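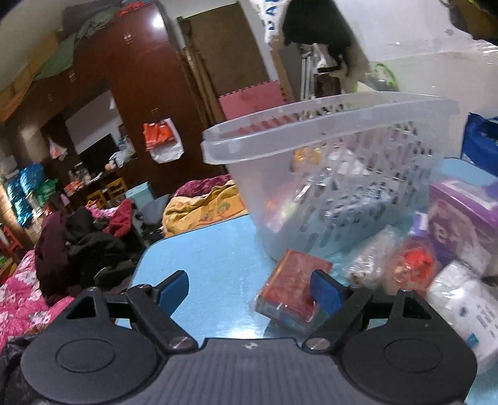 Sorting by gripper instead of by hand, is this the job now?

Posted in Work & Jobs > Packing, Sorting, Home Piecework
Aoife Buckley
Dec 27, 2022

Hi all, quick one, typing on my break so sorry for the mess.

I do sorting for Okusell. Small goods, boxes and packets, mixed lots. Used to be plain handwork: lot gets tipped out on the table, you sort it into the basket, log it in Stomora, next lot. Paid per lot. Been doing it since August last year and I'm fast at it, I can do a lot while half watching TV.

Now they have us doing part of the shift with the hand held grippers. Black body, two blue fingers, camera on it. Same goods, same table, but you pick everything with the gripper and it all gets recorded so a robot arm can learn the picking later. Supervisor calls it "teaching shifts." My target by hand was 245 items a shift. With the gripper I did not get anywhere close. They say the target is "suspended for now" but nobody has put that in writing and the pay page in Stomora still shows the old number in red next to my name.

What I want to know:

Has anyone been moved off the per lot rate when they started this? To hourly or per recording or what?

Does it get faster? My thumb and wrist are sore after 30 minutes, and flat stuff is awful. Soft plastic bags worse. The bag slides, the fingers close on nothing, you go again.

And the big one I guess. Am I training the thing that takes my spot. I asked and got "it will support the team." OK. Support how.

I'm not against it, some of it is kind of fun. Just want to know what to ask before I sign the new sheet. They want it back this week.

Thanks, Aoife

3 replies, sorted by most helpful

Flanagan
Long time member

Did this for most of a year at a different place, returns sorting. Will go in your order.

Pay. Get off the per lot rate for those hours. Do not let them leave it "suspended." Suspended means somebody in payroll who has never heard of the teaching shifts runs the normal report and you're short. Happened to me 2 months in a row, got it back but it took emails. What we ended up with was flat hourly for gripper time, set at what we averaged by hand over the 4 weeks before. Ask for exactly that. Averaged by hand, your own numbers, in writing, with the date it starts. If they offer per recording, ask who decides a recording is bad and if you still get paid for it. At ours the bad ones were unpaid at first and people were losing a quarter of the day to stuff like a hand in the way of the lens. That got changed after a few of us complained together. One person complaining did nothing.

Speed. Yes it gets better, no it never gets to hand speed. Took me a couple weeks to stop fighting it. Things that helped:

Go slower closing than you think. Snapping it shut kicks the box away.

Boxes lying at an angle, take them across the narrow side. If there's a pile, work from the top and the outside, don't dig.

Bags, grab the bunched part, not the flat part. If there's no bunched part nudge it against another box till there is.

Keep the basket where you can reach over the rim without lifting your elbow. Mine was too far back for weeks and that was most of the shoulder pain. 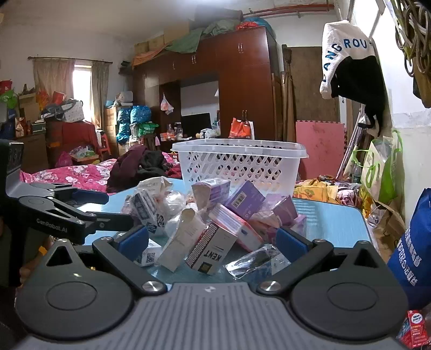
Mixed boxes and packets on the table, basket behind the pile.

Piles like that are slow, the cartons lean on each other and you touch one and the rest shift. Don't let anyone compare your time on a heap to someone's time on things laid out with gaps. Ask for the pile type to be noted in the log. We had a dropdown for it eventualy.

Sore wrist: tell them now, by email, even if it's small. Swap hands if the rig lets you. We got a rule of half an hour on and then something else, labels, logging, whatever. Everybody's numbers were better with it anyway.

Your spot. I'll tell you what happened at mine, can't tell you what will happen at yours. The arm came in for the easy cartons. It was fine at those. Soft bags and shrink wrapped stuff stayed with people, so what was left for us was all the annoying items and the old hand target made no sense anymore. That's the part I'd raise today. If the machine takes the quick ones, your target has to come down, otherwise you are doing the hard half at the price of the easy half. Headcount went down too, by people leaving and not being replaced. I left. A couple of the others moved over to watching the arm and fixing its misses, better paid, more boring, lot of standing.

So ask: who gets the fixing jobs, is there training, do the people doing teaching shifts go first. Get it on the sheet or stapled to the sheet.

gristine_nights

we have these at Gristine, same kind of deal. its fine. you get used to it. put music on

pay is hourly here so idk about the lots thing

PackedLunch77

Agree with most of Flanagan, but not on waiting for a group before you say anything. You have a week. Email tonight, keep it short. Something like:

"Before I return the new sheet please confirm in writing 1) my rate during gripper hours, 2) that the item target does not apply in those hours, 3) what the recordings include and who keeps them."

Number 3 because there is a camera on that thing. Mine picked up way more than the table, whole room behind it if you tilt up. And sound, on some setups. If you work from home or anywhere with your own stuff around, ask if it gets blurred and how long they hold on to it. I never asked and I wish I had.

Also the red number in Stomora. Screenshot it every shift. We had one where it was just a display thing and one where it fed the bonus, and the screen looked the same for both.

Wrist brace, drugstore kind, didn't help me. Smaller grip force did. Loosen your hand between picks.

Aoife Buckley
Comment on Flanagan's reply

OK this is so helpful, thank you. Did not think of the target going DOWN if the arm takes the easy boxes, that's going in the email. Nearly signed it yesterday too. Basket is definately too far back. Moved it just now.

Will post what they say about the rate.

Flanagan
Comment

Keep the old sheet. Don't hand it in when you get the new one, take a photo at least.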